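Questions I get about the Saturday bread class, with my answers. I've been teaching it out of the Dreden Street kitchen for six years now and the same things land in my inbox every month, so I finally wrote them down. If yours isn't covered, email me and I'll add it!

## Do I need to have baked before?

Nope. Most people who come have made banana bread and maybe one sad pizza. If you can stir and you don't mind flour on your shoes, you're fine. Bakers with more practice come too, usually to fix one thing (it's nearly always shaping) and I try to get around to everyone.

## What does it cost and what do I get?

It's $80. That covers flour, starter, butter for the tasting, and the two loaves you take home. You also leave with a jar of my starter, whose name is Fitska. She's been going for 13 years and she has survived two moves and one very bad landlord.

If money is tight, write to me. I keep a half-price spot in every class and I won't ask you to explain.

## How long does it run?

We start at 9 a.m. and we're usually sweeping up by 3. There's a lot of waiting in bread, so don't panic at that number. During the long rise we eat lunch – soup and yesterday's loaves – and I answer questions until my voice goes.

## My starter looks dead. Is it?

Probably not! Gray liquid on top is just hunger. Pour it off or stir it in, then feed it equal weights of flour and water and leave it somewhere warm. Do that twice a day for three days before you give up on it. Pink or orange streaks are another story, and so is fuzz. Throw that one out, wash the jar well, and ask me for a fresh spoonful.

Rosângela Trindade revived one in my March class that had been in the back of her fridge since before her daughter went to college. It took her five days of feeding and it now makes a better rye than mine, which I'm still a little sore about.

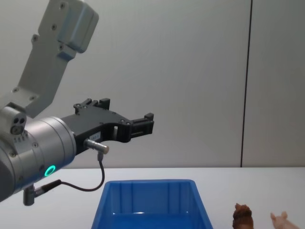
The other thing people worry about is the smell. Nail polish remover means feed it more often. Yogurt or green apple means you're doing great, carry on.

## Can I use all-purpose flour?

Yes, and plenty of my own weeknight bread is made with it. Hold back a little of the water, a couple of spoonfuls or so, and add it only if the dough feels stiff. Bread flour gives you a taller loaf with more chew. Whole wheat drinks more water than you'd expect, so start by swapping in 20 percent and go up from there.

## Do I really need a scale?

I'm going to be annoying about this one: yes. A cup of flour at my house and a cup at yours can be very different amounts. Any cheap kitchen scale that reads in grams will do. I lend them out in class.

## Why is my loaf flat?

Usually it sat too long on the final rise. Poke it with a floury finger. If the dent comes back slowly, bake it now. If it stays put, bake it right this second and call it focaccia – I've done this in front of paying students and they ate every crumb.

If it's flat *and* gummy inside, it probably went in too early, or you cut it hot. Wait an hour. I know. Wait anyway.

## Can you handle allergies?

Nuts and dairy, easily. Gluten, no, and I'd be lying if I said the kitchen was safe for anyone with celiac. Flour gets into everything. Benedito Amaral teaches a gluten-free day in the same kitchen and he's very good, so ask me for his email.

## What if I have to cancel?

Tell me by Wednesday night and I'll move you to another date or send your money back, your pick. After that I've already fed the starter and bought the butter, but you're welcome to send a friend in your place.

## Where do I park?

Behind the building, through the alley. The front spots belong to the dentist and he does tow.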